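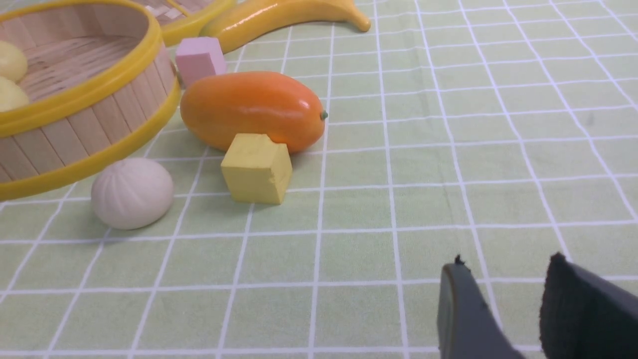 Who can lay a wreath at a service of remembrance?
Anyone can, as a rule, but the organiser needs your name beforehand so that you can be put in the laying order.

How to take part in the Prutstead service

The service is held in November at the memorial on Robles Road. Most groups that take part are schools, clubs and former service members.

1. Write to the parade secretary, Areeba Rana, before the end of October. Give the name of your group and the name of the person laying the wreath.

2. Order the wreath early. The standard size is 37 cm across. Larger ones – anything over 70 cm – need a stand of their own, which you must bring.

3. Fill in the card in pencil or waterproof ink. Keep the wording short. Put the name of the regiment or ship in full.
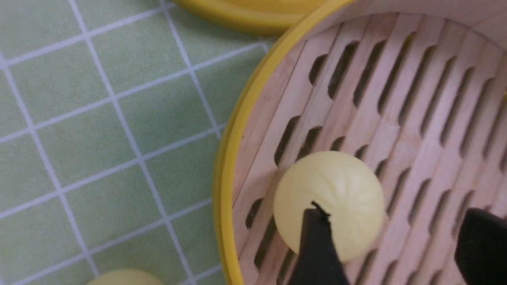

4. Be at the Kandberg Hall car park by 10.15 am. Marshals will place you in order there. There are 27 places in the front rank and the rest form up behind.

5. When your group is called, walk forward at a normal pace, set the wreath down, step back one pace and pause. Those in uniform salute. Everyone else bows the head.

6. Turn to your right and go back to your place by the side path. Wait for the bugler before moving off.

Medals

Wear your own on the left side and a relative's on the right. Full-size medals are worn in the daytime, miniatures in the evening.

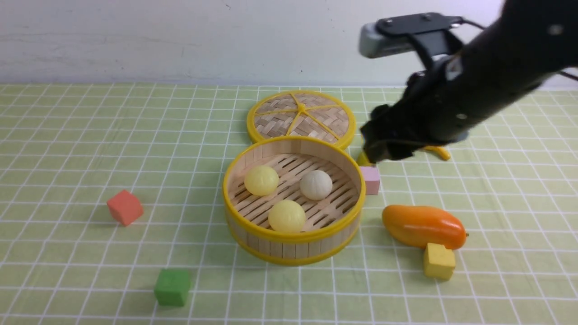
What happens if it rains?
The service goes ahead at the memorial, and only the band moves under cover, to the porch of the Tanovov Rooms.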